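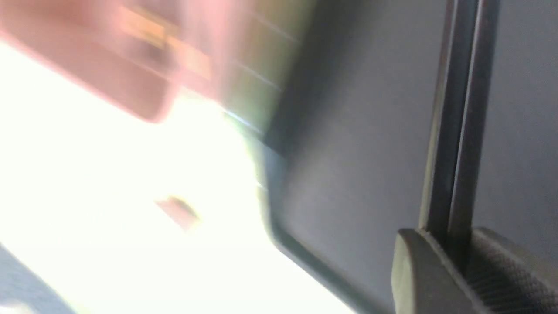
Thread by Pei-shan Ko
Reading time: 4 min
Print | E-mail this page

I spent part of the winter going through the stage drawings for "The Salt Clerk," the chamber opera Cheuk-hei Fang designed and then mostly redesigned. A few notes on what changed and why I think the second version was better.

The opera is short, one act, for five singers and a small band. The story is simple. A clerk at a salt warehouse in a port called Hurach alters the books to protect his brother. The brother leaves anyway. The clerk keeps working.

Fang's first set was the warehouse. Full walls, a loading door, a staircase on stage left, sacks up to the ceiling. The drawings are lovely. There are 17 of them, in pencil with a little brown wash, and the staircase alone gets three.

The trouble was sound. The hall has a low ceiling and a shallow stage. With the walls in, the singers had to stand well forward to be heard over the clarinets, so most of the set sat behind them doing nothing.

Oi-ling Tam, who directed, asked for the walls to go. Fang's letter back to her is polite and clearly annoyed. It says a warehouse without walls is a field. 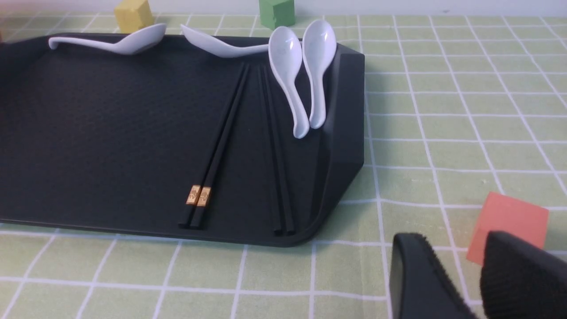
What he sent her a month later was a floor. That was the whole design: a raked platform painted gray-white, with seams cut into it so it read as planks from the balcony and as ledger lines from the front rows.

The sacks stayed, but only seven of them, and they moved. Each time the clerk changes a figure in the book, a chorus member shifts one sack from one side to the other. By the last scene the balance is completely different and there hasn't been a blackout.

I have seen people call this minimalism. I don't think it is. Fang liked things. He still wanted the sacks to be heavy, and the notes ask for sand in them so the singers would carry them properly. One bass complained about his back and got a lighter one.

Lighting was by Ridwan Simanjuntak. His plan is the part I knew least about. He used side light almost all the way through, low and fairly cold, which made the cut seams show up as dark lines. When the brother leaves, the light comes from overhead for the first time and the lines disappear.

The cue sheet for that moment just says "floor goes." No count, no timing. The stage manager has written next to it in red, "when??"
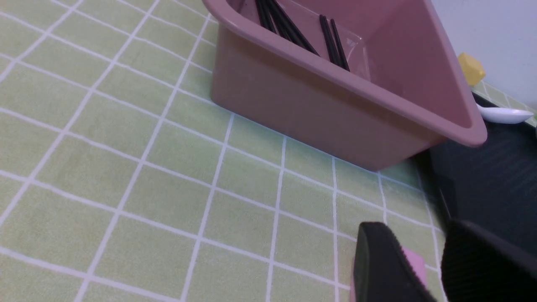

Stage Design Study Group, Nimia Opera Workshop

Costumes are a weak spot. They were made for the warehouse version and there was no money to redo them. Brown coats, brown aprons, brown caps. Against walls they would have been fine. On a bare pale floor they look like a delivery.

The one good costume is the clerk's. Chia-hao Pan sang the part and wore his own gray cardigan from the second rehearsal on. Fang saw it and added it to the costume list in pen, with "his own" in brackets.

The music helps the floor more than it would have helped the walls. There is a long passage in the middle, about 20 bars, where only the cello plays and the stage directions say nothing. In the first version Fang had planned a business with the loading door there. In the second, the clerk walks the length of one seam and back.

I asked Pan about that walk last October. He said the rake made it hard and he had to sing the next entry slightly out of breath. Tam told him to keep it that way.

The platform was built in sections and later stored badly. Two of the sections warped. When the piece was revived the crew laid it flat, with no rake, and the ledger effect was lost from the front rows. Reviews of the revival mention a "plain floor," which is fair, since that is what they got.

If someone stages it again, I would like them to go back to the second set of drawings and build the slope. The angle is marked on sheet four. It is easy to miss because a coffee ring runs through it.

I'll post the lighting plan separately once I have a clean copy. The one I have is a photocopy of a fax and the channel numbers on the left side can't be read.

Print | E-mail this page

Comments

gallery_left: I saw the revival and wondered what the fuss was about. The slope explains a lot. We could not see any lines from row C.

M. in the pit: Played second clarinet in the original run. The walls never made it past the first stage rehearsal, and they were very loud to take down. The cello passage was cut by two bars on tour, if that's useful to you.

Pei-shan Ko: It is, thank you. Do you remember which two?

M. in the pit: The last two before the entry. He needed the air.

tessitura77: Is the vocal score available anywhere? I teach a baritone who would suit the clerk.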